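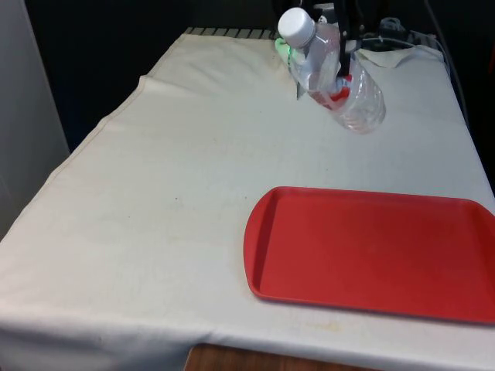
Canteen hygiene check, Feltano building, February. Checked by Femke Timmermans between 8 and 11 in the morning, starting at the serving end. Table coverings first: white cloths must hang clear of the floor and be changed after the lunch sitting. The cloth under the red plastic tray has soft creases and a few faint marks, so it goes on the laundry list. Trays: rims to be wiped as well as the flat part.

Filed under: Checklists / Kitchens and canteens

1. Hand basin, soap and towels: OK. Towel holder sticks.
2. Fridge 1, door seal: OK.
3. Fridge 2, door seal: split at the lower corner. Van Acker to quote.
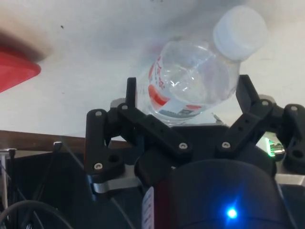
4. Date labels on opened food: two missing, both on sauces. Thrown out.
5. Dishwasher log: filled in up to line 97, then three blank days. Ask the evening shift.
6. Floor drain: slow. Same comment as last time.

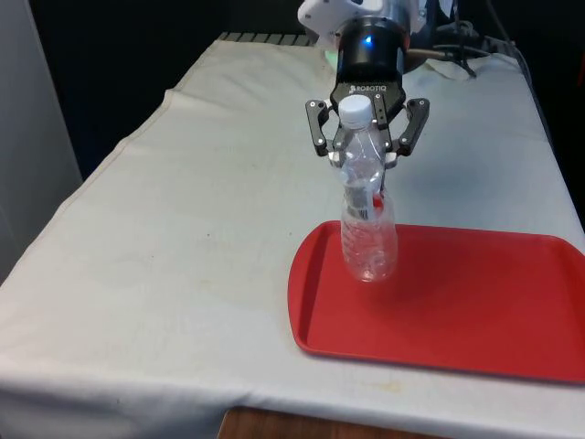

7. Bins: lids fit, pedal on the left one is stiff.
8. First aid box: blue plasters low, reorder 13 packs.

Next check when the fridge seal has been fitted.

Related
Asari kitchen: opening checks
Dredumeck store room: pest control comments

We use cookies to remember your settings. Accept / Manage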